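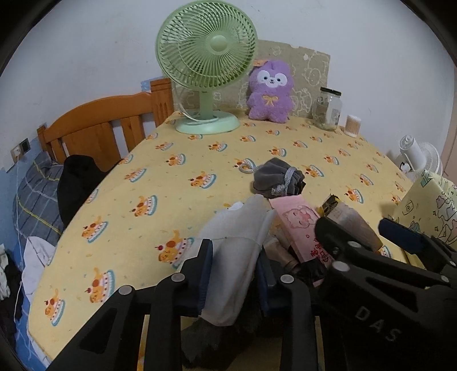 Jernum, February

3.2 Unfinished books and parallel reading

The reading diaries kept for this study show that most participants had more than one book open at any time. The term "parallel reading" is used in this section for any period in which a participant recorded pages from two or more titles within the same week. Re-reading of single chapters and the use of reference books were left out of the count.

The diaries came from 40 adult members of the Nareo lending library, who together made more than 1,000 entries. Each entry gave the title, the pages read, the time of day, and a short note on why the reader stopped. Notes were coded by two readers working apart, following the scheme set out by Tikkanen in the earlier Mathebula survey. Where the two codes differed, the entry was discussed and a single code agreed.

Length had a clear bearing on which book was finished first. Novels of more than 600 pages were set aside more often than short ones, and were also more likely to be picked up again after a gap. Several participants kept a long novel for the evening and a book of essays for the morning. One wrote that she "could not face the big one before breakfast." Story collections did not follow this pattern. Readers stopped between stories and often did not record the book as unfinished, even when half of it remained unread.

Figure 4. A table in a room.

Reasons for stopping were seldom tied to dislike of the book. The most common code was "another book arrived," followed by "tired" and "lost the thread." The last of these appeared mainly in entries for translated fiction with large casts. Aleksi Tikkanen has suggested that a printed list of characters would reduce such breaks, but the Clovolier editions, which carry one, were read by too few participants to test the point. Loan records for the same period are taken up in Section 3.3.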